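# Chapter 9. Teaching by Demonstration

A manipulator can be given a task in several ways. Earlier chapters dealt with two of them: writing the motion out as a program, and planning it from a geometric model of the workcell. Both assume that the person preparing the task can state it in the robot's own terms - joint angles, frames, contact forces. Many tasks that a person does without effort resist that kind of statement. Picking a ball off a covered table is one. Holding a container still with one hand while filling it with the other is a second.

This chapter treats a third way. A person performs the task through the robot, the robot's sensors and commands are recorded, and the record is used to produce a controller. Each such record is called a *demonstration*. The person who produces it is called the *operator*, whether or not that person knows anything about robots.

## 9.1 Two ways to show a task

**Kinesthetic teaching.** The operator takes hold of the arm and moves it. The arm is placed in a gravity-compensated mode, so that the motors cancel its weight and the operator supplies only the motion. The recorded joint positions are exact, and the operator feels contact directly through the structure. There are two costs. The operator's hands and body are in the workspace and usually in the camera views, where they will be absent when the controller runs alone. Moving two arms of six or seven joints each is also awkward for one person, who tends to end up holding both wrists and neglecting the elbows.

**Teleoperation.** The operator stands or sits away from the arm and drives it through an input device. The device may be a pair of small leader arms with the same joint layout as the robot, a pair of hand-held tracked controllers, or a joystick. The workspace stays clear of people. What the operator loses is touch. Unless force is fed back to the device, contact has to be judged by eye, and new operators commonly close the gripper harder than the object requires.

Most of the chapter concerns teleoperation of two-arm stations. Kinesthetic teaching returns in Section 9.6, where it is used for insertion tasks with small clearances.

## 9.2 A two-arm station

The running case in this chapter is the Pliltoser station, a tabletop cell with two arms mounted along the far edge of a covered table. Each arm carries a parallel-jaw gripper. The arms are named from the robot's side, so the right arm appears on the left in a view taken from the opposite side of the table. This convention causes more labeling errors than any other part of the record, and the reader should fix it in mind now.
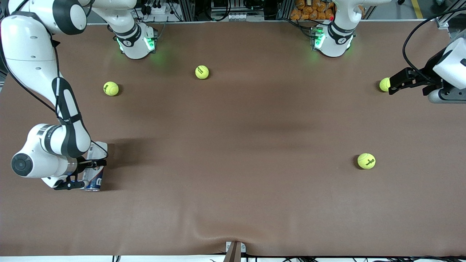
**Figure 9.1.** The Pliltoser station. The right gripper is closed on a metal can; the left gripper is beside a tennis ball.

Figure 9.1 shows an instant in which the two grippers have different roles. The right gripper has hold of the can. The fingers of the left are low over the table, next to one of the balls. An arm that holds while the other moves is called the *support* arm, and the other the *acting* arm. Either arm can take either role, and in longer tasks they change over.

Three points about the station carry over to later sections.

1. The tabletop covering is not perfectly flat. A fold near the front edge can change where a ball comes to rest, and a controller that assumes a fixed height for every object will sometimes close its fingers too high or too low.
2. The balls are interchangeable for the purpose of the task. An operator picks one, and the record holds no statement of why. Two operators given the same layout may choose differently, and both are correct.
3. The gripper covers part of whatever it holds. From a fixed camera, the region between the fingers is often the least visible part of the workspace at the time it matters most.

## 9.3 What is recorded

A demonstration is a sequence of time steps. At each step the recorder stores an observation and an action:

- **Observation:** joint positions of both arms, the opening of both grippers, and one image from each camera.
- **Action:** the target joint positions and gripper openings sent by the input device.

The observation and the action are not the same quantity, even where both are given in joint angles. The action is where the operator asked the arm to go; the observation is where the arm was. The two differ whenever the arm lags or is in contact. With the fingers closed on a rigid can, the commanded opening may be well below the measured one, and this gap is what produces grip force. If measured positions are stored in place of commands, the gap is lost, and a controller trained on the record will touch the can without gripping it.

All streams must share one clock. Cameras deliver images late, by an amount that varies with load. Let *t* be the time at which a command was sent and *d* the camera delay. An image that arrives at *t* shows the workspace at *t* - *d*. Pairing by arrival time teaches the controller to respond to a state that has already passed.

## 9.4 The Uda set

The exercises use a body of demonstrations called the Uda set, recorded on the Pliltoser station in June. It holds 1,821 demonstrations out of 2,000 attempted. The remainder were removed for dropped camera frames, an emergency stop, or an arm label that did not agree with the joint data.

Of those kept, 307 contain at least one failed grasp followed by a second try. These were left in on purpose. A controller trained only on clean demonstrations has no record of what to do after a miss, and small errors carry it into states the operators never visited. Section 9.5 gives this problem its usual name, *compounding error*, and derives a bound on its growth with task length.

Two segmentation schemes are supplied with the set. The Nilsuwan scheme divides each demonstration at every change of gripper state. The Busomham scheme divides it at every change of role between support and acting arm. The first is simple to compute and gives many short segments. The second needs a human reader - gripper state alone does not settle which arm is supporting - and gives fewer, longer ones.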